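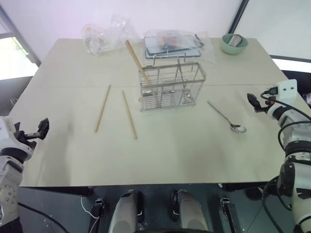

Re: gripper budget for March

Hello Zulkifli,

I checked the quote from Gerell. Spare finger sets are 69 each, and we need eight. The thin chopsticks are harder for planning than the spoon, so I would buy fingers first — the second table can wait.

Can you ask them for the delivery time?

Tímea Bíró

Zulkifli Santoso wrote:
> Do we order both now, or only the fingers?
> The offer is valid for six more weeks.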